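Questions from shareholders: the Eklund share buyback

Last updated Friday, June 30, 2023

What is the buyback?
Eklund offers to buy back a part of its own shares from the holders. It is a free offer, and you may keep all your shares if you prefer.

What price will I receive?
The price is 39 crowns for each share. It was fixed in May and will not change, also if the market price moves.

Is there a minimum?
Yes, 10 shares. If you own fewer, you can sell only all of them together.

I hold my shares through Prallach. What must I do?
Please give your instruction to Prallach directly. We can't accept it from you. Their closing time may be earlier than ours.
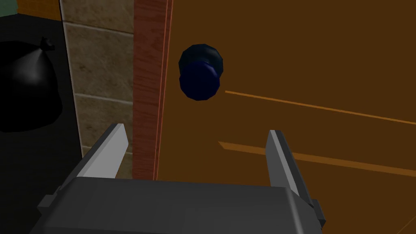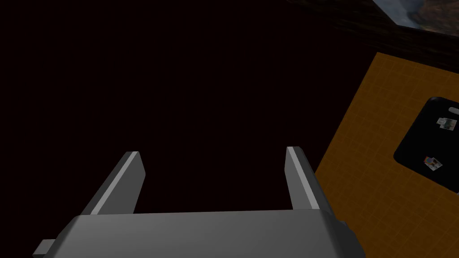

Tullio Benedetti wrote to us that he holds 400 shares, part at Prallach and part in his own name, and he asked if one form is enough for both. It is not. For the shares in your own name you send the form to us, and for the others you follow the answer given before.

Will I pay tax on the money?
It depends on the country where you live. We are not allowed to give tax advice.

Can I change my mind?
Yes, until the offer closes. Write to the registrar, Zallham, and mention your holder number. After the closing your acceptance is final.

Where do I find the full document?
Ask Zallham for notice 2367. It is sent by post free of charge.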